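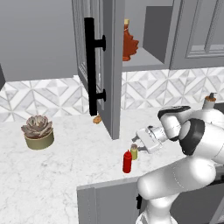
Kitchen cabinet with maple leaf syrup bottle

Dandenora is a lakeside town visited mainly for short stays. It has 673 permanent residents and nearly 700 guest beds, most of them in self-catering flats along the north shore. The ferry from Vomia takes 28 minutes and runs daily from June; in winter there is a bus. 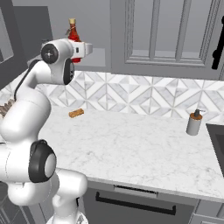
Accommodation is let by the night or the week. The largest operator, Peritz, has 24 flats and was founded by Tiina Lehtinen. Kitchens are supplied for cooking, and a white marble countertop is found in the dearer units. Linen is charged separately.

The walking trail to Ní Mhurchú lookout starts behind the ferry wharf. Its grey stone shelter was designed by Cathal Hegarty.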